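Section 4. Setting up the Tenen gripper for tray-to-board work

Read this before you trust the quick-start card. The card says the Tenen kit is ready to pick parts "in minutes." On our bench it took most of an afternoon, and the steps below are the ones that got us there. Notes marked PK are from Po-yen Kong, who did the set-up. Notes marked SC are from Siu-ming Chu, who checked it.

Before you start

Power off the arm at the wall. The software stop in the Kan control panel pauses motion but leaves the joints live.

Caution: Do not use a CPU you care about for the first runs. Use a dead one.

4.1 Check the gripper

1. Look over every screw on the finger links and the housing. The kit is sold as factory-tightened. Two of ours turned by hand.
2. Open and close the jaw with the hand wheel. It should move evenly. If it catches, stop and go to Section 7.
3. Fit the thin fingertips. The wide ones are listed as suitable for processors. We would not use them for that.

Note (PK): The hex key in the box is soft and rounds off. Use your own.

4.2 Place the tray

1. Put the parts tray within easy reach of the arm and fix it down. The adhesive pads supplied by Levitz let go overnight, so we used clamps.
2. Set the CPU flat in its recess with the heat spreader up. If it rocks, take it out and seat it again.
3. Move cables out of the path of the wrist. Check the full path, including the return.

Note (SC): The manual claims the arm will "sense and avoid" loose cables. I have not seen it do so.

4.3 Teach the pick point

1. Power on and load profile 1033. Ignore profile 83, which the card still lists. It was written for the older jaw.
2. Jog the arm over the tray at the lowest speed.
3. Watch the wrist view and bring the fingertips in toward the CPU a little at a time. Keep the computer case in view if you can; it makes a handy landmark when the wrist is turned.

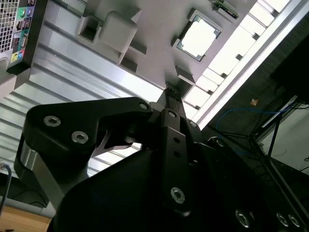 Figure 4. Wrist view with the CPU in its tray recess and the case to the left.

4. Do not worry if the view looks tilted. It follows the wrist, and the Kan panel has no setting to level it, whatever the brochure suggests.
5. Lower until the fingertips are beside the edges of the CPU, then save the point.
6. Close the jaw at the lowest force setting. Raise it only if the part slips.

Caution: "Auto force" is on by default. Turn it off. It picked a setting that left marks on our test part.

4.4 Before you call it done

Run the pick at low speed, then power everything down, restart, and run it again. Our saved point had moved after the first restart. Stalolholm support told us this was fixed in the current release. We had the current release.

If the point moves, repeat 4.3 and save it under a new name. Saving over the old one did not work for us.

Last checked: 15/02/2026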